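This site uses cookies to keep you signed in. Accept | Settings

Monov cell notebook
Natalia Ayala, June, entry 34

Gripper fault on the cloth task, continued from entry 33.

Symptom: the wrist-camera gripper reports "closed on object" with nothing between the fingers. The arm then lifts, carries air to the drop point and logs a success. Three of these in the morning block, episodes 3, 21 and 34. All three were on thin cloth. The thicker pieces have not triggered it so far.

First suspect was the finger zero. Ran the homing routine in the Laur driver twice, same offset both times, so the zero is repeatable. Whether it is correct is another question. Checked the finger screws with the hex key. Left side took a quarter turn, right side none. Put a paint mark on both.

Second suspect was the current threshold. The config had it at 441 on this gripper. The old value in the Lorance file is higher, and I can't find a note saying who lowered it or why. At 441 the drag from the finger slides alone could be enough to read as contact, especially near the end of travel.

Stopped the arms at 2:40 p.m. and left the fingers open before editing anything.

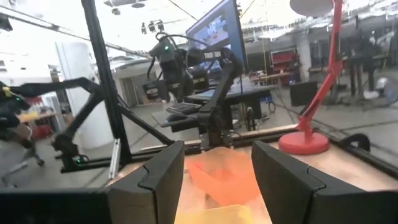
Wrist view, fingers open, orange cloth in the gap.

Restored the Lorance threshold and closed the gripper on nothing, slow speed, hand on the stop. No false contact. Repeated at full speed and got one, right at the end of the stroke. So the threshold is part of it but the speed matters too. The Vekico filter is supposed to mask the spike at deceleration. Its window looks too short for the full-speed profile.

Safety point: after a false contact the arm goes straight into the lift without waiting for the other arm to clear. The interlock only checks the gripper flag. Until that is changed, single-arm runs only, reduced speed.

To do:
- widen filter window, rerun the empty closes
- pull episodes 3, 21 and 34 from the success set
- add finger position to the grasp check, current alone is not enough
- ask about the threshold edit before anyone touches the file again

N.A.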